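Last updated: January
Reading time: 4 minutes

Ticket: Episode four of Lurenden stops partway through on the Homis box
Status: Solved (mostly)
Opened by: Jovita Varela

Hello all, and sorry in advance for the length of this. I've been helping my mum catch up on Lurenden, the detective serial with the lighthouse and the awful brother-in-law, and we've hit a snag that I'd love some help with. We recorded the whole series on her Homis box over Christmas. The first three episodes played beautifully. Episode four gets to 18 minutes in, just as the inspector is walking up to the Trujillo house, and then the picture freezes while the sound carries on. So we can hear that something dreadful is being said on the doorstep, but we can't see who is saying it!

I've tried rewinding and coming at it again, and it sticks in the same place every time. Other recordings are fine, including a very long quiz final that Mum won't let me delete.
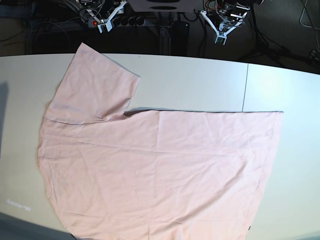 The box is the older sort with the 800 channel list, and it's plugged straight into the telly with nothing in between. The software says it is up to date. I did wonder whether the disc was full, but there's almost half of it left, so I don't think it can be that.

First update, 7.40pm

Thank you to the kind person who suggested turning the box off at the wall. I left it for as long as it takes to make two cups of tea and drink them, then switched it all back on. The guide took ages to fill in again, and Mum was convinced I'd lost everything, but the recordings were all there. Sadly the freeze was there too, at exactly the same spot.

Steps I've now been through, in the order I did them:

1. Restarted the box from the remote, then again at the wall.

2. Swapped the lead at the back for the one from my own telly. No change at all, and I had to move a bookcase to do it, so I'm leaving that lead where it is.

3. Turned the subtitles off, and then the audio description, which Mum had on by accident and had rather grown to like. She thought it was the new narrator.

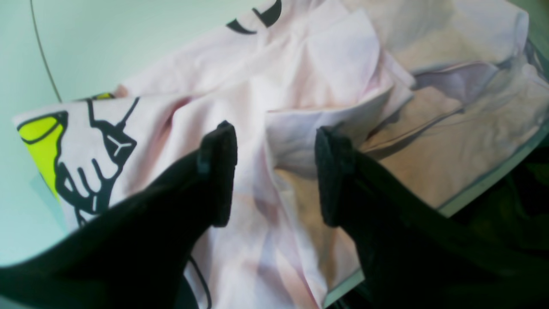 4. Copied the episode to the box's own "keep" folder and played it from there. It froze at the same point, so I'm fairly sure the fault is in the recording itself.

5. Looked for the episode on Grunarance, where the series is meant to be up for catch-up. The app opened on the box but only offered me series 2, which would spoil the whole thing.

Second update, 9.15pm

We have a picture! The trick was in the Grunarance app. If you go in through the search, you only get the newest series. If you go in through the A to Z list and scroll down past the trailers, all the earlier episodes are there, with episode four among them. It played right through the doorstep scene without a murmur, and it was the brother-in-law after all, as Mum had said from the start.

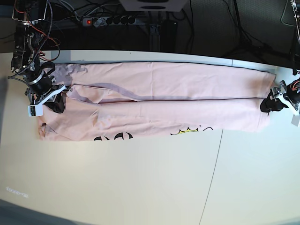
I'd still like to know how to clear the bad recording, as the box refuses to delete it and tells me it is "in use". My evenings tend to go on pressing the same button over and over while I get the laundry done, and a long pink top folded lengthwise into a narrow strip, still with a few creases towards one end, is about as tidy as anything gets while I'm waiting on a progress bar. If anyone has got rid of a stuck recording without wiping the whole disc, please do tell me how you managed it. Mum would never forgive me for losing the quiz.

Comments

pennyfromthevalley: Same freeze here, same episode, same doorstep! I think there was a fault in the broadcast that night. Ours deleted properly once we'd cancelled the series link first.

Old Radio Hand: Try the series link as Penny says, then restart. The box thinks it still has to record the repeats.

Jovita Varela: Series link cancelled, restarted, and it's gone. Thank you both so much. We're on to episode five tonight, so no spoilers please.

marrowfat: The A to Z list tip worked for me too. I'd been stuck on trailers for a week.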